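Tromer Bench Buttons – read me first 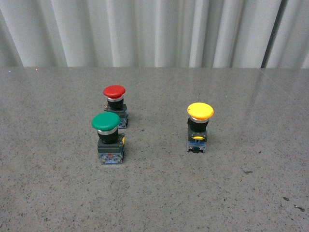
Vol. 2, p. 9

What this is

Notes and data card for the Tromer button set: mushroom-head push buttons, the panel kind, gathered up for the colour and labelling work at the Scanlon bench. Covers what's in the set, how the records are laid out, how to put things back. Written in a hurry before the June handover so expect gaps. Fix what's wrong, initial it, move on.

Maintainer: Declan Mac Mathúna
Status: in use, still being added to
Records: 1,133
Licence: internal and partner use, ask before passing on

The buttons

Industrial type, big round cap you can hit with a palm. The red one has a slightly domed cap, matte, a thin chrome ring under it, then a black collar, then the dark grey rectangular body. There's a yellow one too. We log cap, ring, collar and body as separate parts. Sounds fussy but people kept writing "red button, silver" and you'd have no clue whether the cap was scratched or the ring was.

Words we use:

cap – the mushroom part, the bit you press
ring – bright metal trim under the cap
collar – the cylinder between ring and body
body – the block at the bottom

Please don't write "e-stop" in the type field unless the contact block has been checked. A red mushroom cap is a cap colour. What the switch does is a wiring question and goes in the contact field. Same for latching and momentary. If you haven't tried it, put "unk".

Where they live

Stand them upright on the speckled grey counter by the white curtain when you're checking caps. The counter is polished and it throws a lot of glare, the pale patch moves depending which lights are on. Tilt your head, or slide the button over, before you decide a cap is faded. We had a run of caps marked "faded" in the Dostberg batch that were fine. Those have been corrected but the old wording is still in the notes column, leave it.

Small dark marks on the counter: do not go at them with the scourer. Damp cloth, dry cloth, done. If a mark stays, it stays.

Curtain stays drawn for colour checks. Daylight through the window shifts the yellow more than you'd think, greenish in the morning, nearly orange by 4 pm. Pull it right across.

Record layout

One line per inspection, tab separated. Same button can have lots of lines, that's normal. Columns, in order:

item_id – whatever is on the tag, never reuse one
batch – Tromer, Dostberg or Ginosow
cap_colour – red, yellow, other. If other, say what in notes
cap_finish – matte, gloss, worn
ring – ok, dull, missing
collar – ok, cracked, wrong part
body – ok, chipped, screws missing
contact – no, nc, both, unk
notes – free text, keep it short

That makes 9 columns. If your file opens with 10, someone has put a tab in the notes. Look there first.

Spelling is "colour" and "grey" all the way through, headers included. The Ginosow sheets came over with "color" and half the import fell over, so they were renamed by hand. If you get new sheets from them, check the header row before anything else.

How the checks are done

Wipe the cap. Stand the button on the counter, body down. Look at it from above, then from the side with your eyes level with the ring. Press it once, straight down, let it come back or twist it out if it latches. Write the line. Tag back on. Next.

Don't press two at once to save time, you'll mix up which one was sticky. Don't stack them either, the caps mark each other.

Sticky caps: note it as "slow return" or "no return". No oil, no spray. Declan has a tub for the ones needing to come apart and will get to them when he gets to them.

Known problems

– Tags 9 and 6. Handwritten, no underline, a few lines are almost certainly swapped. Underline your digits from now on please.
– Dostberg batch has no contact values at all. The sheet never had that column and we haven't gone back.
– "worn" in cap_finish was used for both rubbed and scratched up to the second round of checks. After that it means rubbed only, scratches go in notes.
– Ring "missing" vs ring never fitted: can't tell them apart in the older lines. Some Ginosow bodies may ship without one. Waiting to hear.
– Duplicate lines where the same button was checked by 2 people. Kept on purpose, they don't always agree and that is usefull to know.

Not included

Key switches, pilot lights, rockers, anything flush mount. There's a box of those under the bench and they are not part of this. Wiring diagrams aren't here either. Scanlon has its own drawings and they change too often to copy.

Nothing in this set has been tested for safety use. If you want a stop button for a machine, buy a new one with paperwork.

Adding to the set

Tag it before it goes on the counter. Fill in all the columns, "unk" is a perfectly good answer, blank is not. Save the file under the batch name and let Declan know so he can merge. Only one person merges at a time, we lost an arvo's work finding that out.

Putting away

Body down in the foam tray, cap up, colours grouped. Reds at the back, yellows nearer the front. Lid on loosely. Cloth gets hung up, not left on teh counter.

To do

– sort out the 9 and 6 tags
– contact values for Dostberg
– better word than "other" for the odd cap colours
– second foam tray, first one is nearly full

Questions to Declan Mac Mathúna, at the bench most mornings, or leave a note in the tray.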